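Automation / Suppliers
Sunday, by Anneliese Grube

Sze-wing Pan sells Stumby, a board-racking kit, from Drullden. "We quote 12 days for set-up," she says. 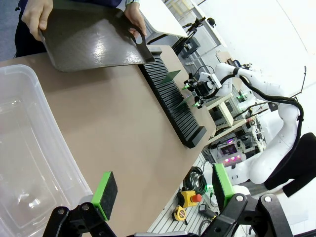 The kit rents for £339 a week — training is extra. 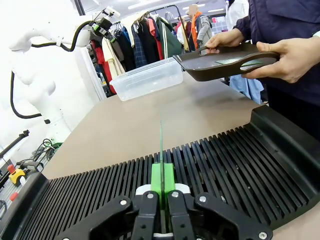
Pan won't promise speed. "Ask me about scrapped boards instead." The fingers hold each one upright by a green block, in front of the slotted rack.
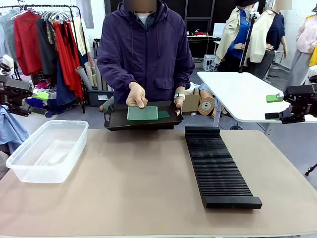 Usport has ordered 3.

Contact us | © Drullden Trade Notes | Back to top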